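Is the expanded Mutenmont soundtrack worth buying if I already have the original album?

Posted in Film & TV Music > Buying advice

I have the original Mutenmont score album from when the film came out, the 26 minute one that Levier put out as a download. Now there's an "expanded edition" from Prorkthorpe and the price is a lot higher than I expected for a movie most people have forgotten. The blurb says it has "previously unheard cues" and is "newly remastered from the original sessions." I've read that sentence on so many reissues that I no longer believe it means anything.

What I want to know:

Is there really more music, or is it the same cues split into shorter tracks?

Is the piano theme from the ferry crossing on it? It was missing from the first album and it's the only reason I'd pay.

Does the remaster sound different on ordinary speakers? I listen in the kitchen while I cook, on a small speaker next to the toaster, so I'm not going to hear anything subtle.

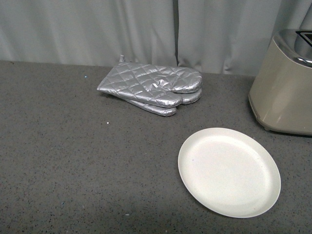 Kitchen counter, with the oven mitts and the toaster

I also can't tell if the limited run is truly limited. The store page says 3,450 copies, which seems like a strange number to sell out of. Has anyone bought it?

– coldopenfan

Nektarios Makris

Bought it in December, so I can answer most of this. There is more music, but less than the sticker suggests. Of the new tracks, 7 are real cues that weren't on the Levier album. The rest are alternates, and a couple of those differ from the album versions by one held chord at the end. I played them back to back and had to check the screen to see which was which.

The ferry piano theme is there, but read this before you order. It isn't the version in the film. In the movie it's a solo piano with a lot of room sound on it. On the expanded edition it comes in under strings, and the tempo is a little quicker. The booklet calls it the "original recording," and I suppose it may be, if they recorded this one first and replaced it later. The notes never say. I wrote to Prorkthorpe to ask where the film version went and got a form reply thanking me for my interest in their catalog.

On the remaster, I don't trust my ears or anybody else's unless the volume has been matched. The new one is louder. Turn the old one up to the same level and most of the "new clarity" goes away. The low synth notes in the opening titles are a bit cleaner on headphones. On a kitchen speaker, save your money.

As for the print run, my copy is hand numbered 3,231. I take that to mean there were plenty left when I ordered, unless they ship them in no order at all, and they could well do that. Stores were still taking orders when I last looked. "Limited" on these labels often means they made as many as they thought they could sell.

If you only want the one theme, buy that track by itself as a download. Levier used to sell single tracks and I'd guess Prorkthorpe does too – check first, though, as some labels lock the long tracks to the full album.
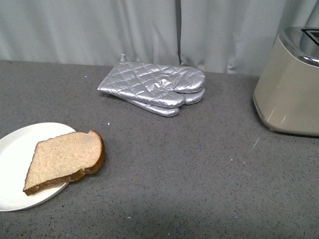

Kemppainen: I'd argue with part of this. The alternates aren't filler if you care how the score was put together. The second version of the chase cue drops the drums completely, and you can hear a whole line in the low brass that the album mix buried. That said, I agree the remaster is mostly volume, and I agree the label should have said plainly that the film version of the ferry theme is missing. A lot of people bought it for that.

I'd also be careful about waiting for the price to drop. The last expanded score I held off on went out of print and then showed up used for twice as much. That could be bad luck on my part, and resellers do love to say it's about to happen again.

reelchange

dont bother, its on streaming. or it was, i listened to the whole thing there last month. sounded fine to me. not sure if the piano one was on it, i skip around a lot

coldopenfan

Thanks, all. I looked for it on streaming and could only find the old 26 minute album, so either it was taken down or that's the one reelchange heard. The single track is for sale by itself. I played the preview and Nektarios is right, it has strings all over it. I'm going to hold on to my money for now and listen to the ferry scene again on the disc to see how different it really is.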